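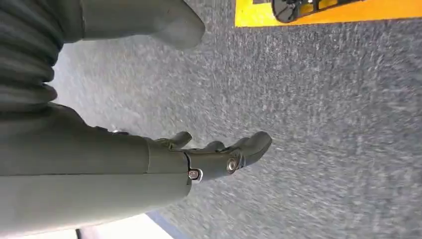 E se a mão começar a fechar torta, tenho de mandar o braço inteiro para a oficina? – perguntou-me uma leitora na semana em que abri esta página. Não tens. Quase tudo o que me acontece com o Bililgate resolve-se em casa, com uma chave pequena, um pano e alguma paciência. Juntei as perguntas que me chegam mais vezes e vou acrescentando outras quando tenho tempo (em novembro não tive nenhum, desculpem lá!).

Que robô é este, afinal?
É um Bililgate, montado pela Gokel, com duas mãos da Cusi. O meu já leva 753 horas no contador, quase todas passadas sobre carpete, e isso nota-se na manutenção. Se o teu anda em chão liso, podes espaçar mais as limpezas.

De quanto em quanto tempo verificas os parafusos das mãos?
A cada 18 horas de trabalho. Parece muito, eu sei, mas é coisa de minutos. Começo pelo parafuso do pulso, ao lado da ranhura pequena da carcaça, e depois passo ao que fica mais adiante, do lado dos dedos. As cabeças são metálicas e brilham bastante contra o cinzento da mão, por isso vê-se logo se alguma está a sair do sítio ou moída pela chave.

Com que força aperto?
Até encostar, mais um nadinha. Já estraguei uma rosca por excesso de zelo e fiquei três semanas à espera da peça. Depois de apertar, fecho e abro os dedos à mão, com tudo desligado. Se algum prender, alivio um pouco e volto a experimentar.

Desligas mesmo tudo para isso?
Tudo. Botão, bateria fora, e espero 2 minutos antes de meter lá os dedos. E o robô fica em baixo, com o braço apoiado no chão, nunca pendurado.

Como se limpa o fole?
Com um pincel macio e seco, prega a prega, de cima para baixo. O pó gosta muito daqueles vincos! Nada de álcool nem de sprays de silicone: usei um no primeiro ano e a borracha do meu ficou pegajosa durante meses. Aproveita para abrir bem as pregas e procurar gretas no fundo, que à superfície não aparecem.

A carpete estraga os dedos?
Estragar, não. Vai é largando pelo, e o pelo enrola-se nas articulações. Tiro-o com uma pinça de pontas redondas. Carpete de pelo curto é muito mais simpática do que a alta, essa evita-a se puderes.

A mão treme quando chega perto do chão. É avaria?
Nem sempre. No meu era o zero do pulso, que tinha ficado desviado depois de uma troca de cabo. Abre o programa da Skosau, põe o braço em repouso, refaz o zero e repete o movimento devagar. Se continuar a tremer, vê a junta entre o antebraço e o pulso: uma folga ali sente-se logo com a mão.

Quanto custa uma mão nova?
Paguei à volta de 465 euros pela última, já com portes. Antes de encomendar, confirma se é a direita ou a esquerda – sim, já me enganei, e a devolução foi por minha conta.

Posso trocar só um dedo?
Os compridos, sim. O curto, junto ao pulso, vem preso à base e dá uma trabalheira enorme. Eu nesse caso mando para a Gokel e vou tratar de outra coisa.

Que registo guardas?
Um caderno. Horas, o que apertei, o que limpei e qualquer barulho esquisito, mesmo que passe sozinho. Foi assim que apanhei o problema do cabo.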